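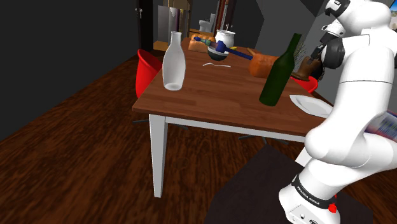

From: Liliana Grasso
To: Drumelness home automation list
Date: 14/07/2026
Subject: Re: Clearing the table, are we there yet?

Marjan Pakzad wrote:
> My sister asked me when she can buy something that clears up after
> supper, and I told her ten years. Was I too gloomy? Folding towels
> seems to be coming along nicely, so why not dishes?

Hi Marjan, and hello to everyone who has joined since December (welcome, and do speak up!),

I don't think you were gloomy at all, though I'd love for your sister to prove us both wrong. A supper table is such a mixed bag. You've got a bottle with a skinny neck, a fork or spoon lying flat on the wood, a bowl with something long laid across it, and bread you mustn't squash, and every one of those wants a different kind of grip. My kids manage it while arguing, bless them.

Moataz and I have been running table clearing in simulation all spring, 920 tries so far, and the bottles go pretty well now. Flat silverware is still our heartache. The fingers come down, touch the table, and the fork just slides along ahead of them. Lempi suggested dragging it to the edge and pinching it there, the way I'd pick up a coin, and that got us 21 good ones out of the last 22, so I'm feeling hopeful again! Mind you, that's with nothing else near the fork, and a real table is never that kind.

Does anybody have numbers from a real kitchen they'd be willing to share? Even bad ones would cheer me up.

Warmly,
Liliana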